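Subject: Re: [Drurngate water] Clostar lease numbers
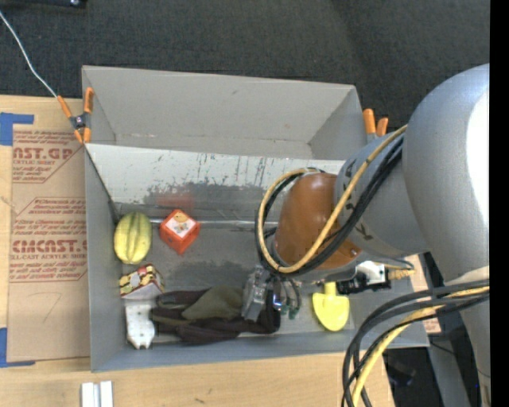
Re: what the lease says

On Monday a list member wrote:

> The Clostar people say the Kerekes wells will draw 3,813 acre-feet a year and
> that the aquifer gets all of it back by spring. Sounds like good news for
> the 284 households on that side of the valley. Can we drop the objection?

I wouldn't drop anything yet. The 3,813 is in the summary. Turn to the appendix and recharge in a dry year is put at 1,384, and the last 2 winters were both dry. So which one did they use for "all of it back"? The summary doesn't say, and I asked at the January meeting and got a brochure.

I also don't buy the comparison with Closelau. That town sits on gravel next to a river. We have clay and a creek you can step over in August.

As for the households, "no expected impact" is their phrase, and I can't find a single test well behind it - just a model, with the inputs left out. Maybe the model is fine. Let them send the inputs and we can look.

Until then I'd keep the objection in and ask for a meter on every well, read monthly and posted where we can all see it. If the county has a reason to refuse that, I'd like it in writing.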